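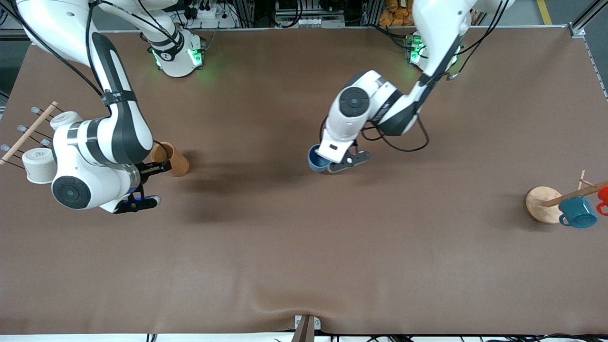 Courts & Records

Reading a federal docket without paying for all of it

Jun 11, 2025

I spent most of the spring following a criminal trespass and obstruction case out of the Cerkeston federal courthouse. The defendant was charged over a break-in at the county elections annex in Darstead, and the local coverage stopped after the arrest. Everything after that is on the docket. These are my notes on how I read it, mostly so I can repeat the process on the next one.

The case started with a complaint, and the complaint came with an affidavit. The affidavit is the part worth reading first. It is written by an agent, sworn before a magistrate judge, and only has to show probable cause. That is a low bar. It will usually include the strongest facts the government is willing to show early and leave out most of the rest. In this case it ran to 40 paragraphs. Eleven through 19 covered the phone location records, and the identification by a former coworker took up two sentences.

After the complaint comes either an indictment or an information. A felony needs an indictment from a grand jury unless the defendant waives it. A misdemeanor can go forward on an information signed by the prosecutor. I compare the charges in the new document against the complaint line by line. Here, one count was dropped and another was added. The added count carried the longer maximum sentence, and none of the articles I had saved mentioned it.

Numbers to be careful with: the maximum sentence in a press release is the statutory maximum. The guideline range is what matters in most pleas, and it does not appear until the plea agreement or the sentencing memos. I keep both in separate columns.

Docket entries are numbered, but attachments are numbered under the entry. If a filing is listed as 31 and the exhibits are 31-1 through 31-6, each one is a separate download with a separate charge. The docket sheet itself is also billed, and it gets longer every time you open it. I now set a date range and pull only the new entries. The full sheet for this case reached 113 entries before the plea hearing. A good share of those were notices of appearance and orders on scheduling, which can be read from the one-line summary.

Gaps in the numbering usually mean sealed filings. There were three gaps in this docket. I do not guess at what they are. Sealed entries can cover medical matters, cooperation, juror issues or a plain clerical mistake, and nothing on the public side lets you tell which.

The motion to suppress was the most useful filing in the case. The defense challenged the warrant for the location data, and the government's response attached the warrant application as an exhibit. It was 128 pages, most of it tables. The judge denied the motion in a written order that cited an earlier district case, Buschmann, on how large an area a location warrant can cover. I read that order twice. The reasoning is on pages 9 to 14, and the rest is procedural history.

Restitution was set at $850, to be paid to the county. Going by the sentencing memo, that covers a door frame and a lock. Stuvwood, the contractor that did the repair, is named in the invoice attached to the memo.

Sentencing is scheduled for September. The dates on this docket have moved twice already, both times by joint motion, so I check the most recent scheduling order and ignore the older ones.

My index of the entries is a plain spreadsheet: entry number, date filed, who filed it, page count, one line on contents. I will add the sentencing transcript when it is released to the public docket, which can take 90 days from the date it is filed.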